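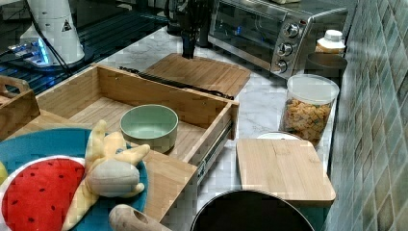

Ororo Glaze Names is a small word list of what sellers call the colors of plates, bowls and mugs. Text only. Made for people who write shop listings or search filters and are sick of "green" matching nothing. Main problem is that color words slide into each other. Take the bowl in the drawer: pale sage green outside, a bit lighter inside. Depending on the shop that gets listed as sage, celadon, mist or just plain green. The plate is worse. Teal-blue with a white rim, so is it teal, is it blue, is it two-tone? The list tries to say which words can stand in for each other and which can't.

Version

Second release, 14 July 2018. Replaces the October one, which had the blues sorted wrong. Please delete the old copy, the row ids changed.

What's in it

terms.csv - one row per color word, 49 rows
pairs.csv - which words get swapped for which, and how safe the swap is
notes.txt - leftovers, arguments, stuff I havent decided

Columns in terms.csv

term: the word, lower case, singular
family: the broad color a shopper would type first
finish: gloss, matte, speckled or blank
rim: yes if the word is normally used for pieces with a different colored edge
source: which catalog it came from

Blank means blank. It does not mean no.

Sources

Three shop catalogs, copied by hand. Surkard (stoneware, very plain names), Bajpai (everyday tableware, lots of food names, pistachio and so on) and Gredberg (mostly enamel). Gredberg changes its names every season so those rows go stale fastest. I only took the words. No product shots, no prices, no descriptions.

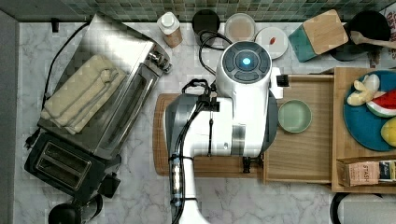
Surkard and Bajpai overlap a lot on greens and hardly at all on reds. So the red rows lean heavily on Bajpai. If you sell mostly red stuff, check them against your own listings before trusting anything.

How the swaps were scored

Each pair gets a number from 1 to 5. 5 means swap freely, a shopper wont notice. 1 means they'll send it back. I scored them all myself over roughly 2 weeks, in daylight, next to a window. One person's eyes. Sage and celadon got a 4. Sage and mint got a 2 and I've already had mail about it. Teal and turquoise are a 3 and will stay a 3. 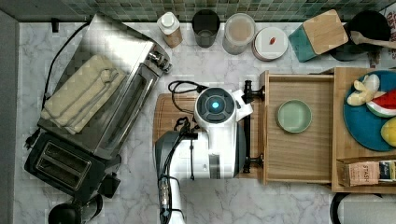 Sage green dish in the drawer, teal plate to the right.

Known problems

- "Natural" is in there as a color. It's a glaze word at Surkard and an unglazed word at Bajpai. Split it yourself if you need to.
- Gray/grey merged under gray.
- White has too many rows. Ivory, chalk, milk, bone. Probly should be cut down.
- Rim column is thin. Gredberg puts rim color in the product name and the others mostly skip it.
- No hex values. Screens lie about glazes and I don't want to argue over it.

Not for

Matching replacement pieces to a set you already own. Take the plate to the shop.

License

Use it, change it, keep the name Ororo somewhere in your readme. Fixes welcome, send the changed rows only, not the whole file.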